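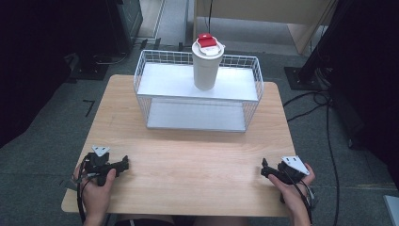 How many demos before a cup-on-shelf task is worth training?

I'm collecting with the hand-held grippers, one in each hand, and so far I've got 108 takes of a white tumbler and a two-tier wire basket shelf. My first go at training on them in April was pretty sad — it reaches for the cup fine and then dithers near the railing. Do I just need loads more, or am I collecting them badly? I start every take with the cup in much the same spot, if that matters. Using Pivitis for the training side.

Dasten

It matters a lot! 108 from one starting spot is closer to one example done over and over. I'd stop, move the cup and the shelf between takes, turn the shelf a bit, and get another 90 like that before you train again. We ended up with 798 for a similar job, but the first few hundred were so samey we threw most of them out. Also, slow down near the railing. If you hesitate there, it learns to hesitate too.
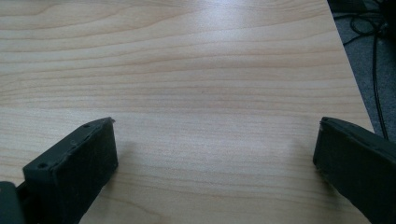 Onishi
Regular contributor, data collection board

Agree with most of that. I'd also look at the view from the gripper itself before recording anything else. Check you can see both fingertips with the jaw wide open, and keep an eye on your cables, as mine used to creep into view on the floor past the table edge and I'd only notice when I played the takes back. Try 4 starting layouts and hold one back for testing — that'll tell you more than a bigger pile will.

Farach

just get more data, worked for me

Related
Wrist view too bright on a pale table
Do you keep the failed takes?
Labelling two-handed demos
Best way to trim the start of a recording

Contact us | © Help board members | Back to top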